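Protokoll vom Süßkram-Treffen, 26. November 2025
Ich schreibe wieder mit, also beschwert euch bei mir! 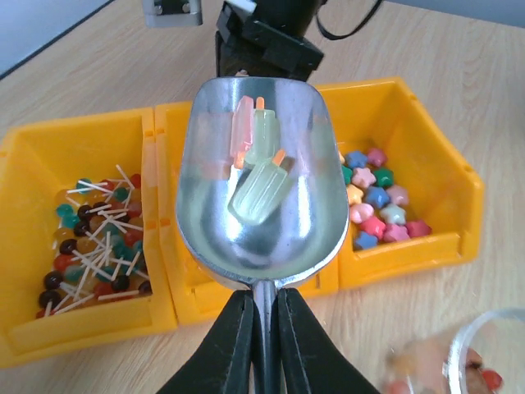 Erster Punkt war die Naschbar fürs Winterfest im Andel, und da ging es gleich hoch her. Drahomíra Lukáč will alles in Gläsern, ich bin für die gelben Kästen – vorne offen, da kommt jeder ran. Abgestimmt: Kästen! Die kleinen runden Lutscher bleiben bunt gemischt, die rosa und hellgrünen Dinger in Eisform (die mit dem orangen Stiel) kriegen einen eigenen Kasten, und geschöpft wird mit der Metallschaufel.

Bestellt wird bei Vondráček, 1240 Stück, Budget 86 Euro. Gerden war teurer, Barkix hat nie geantwortet. Wir rechnen mit etwa 80 Kindern.

Tütengröße: vertagt, wir waren alle zu müde und ich hatte schon zwei Lutscher intus.

Offen: Wer bringt die Tischdecke mit? Bitte bei mir melden, danke!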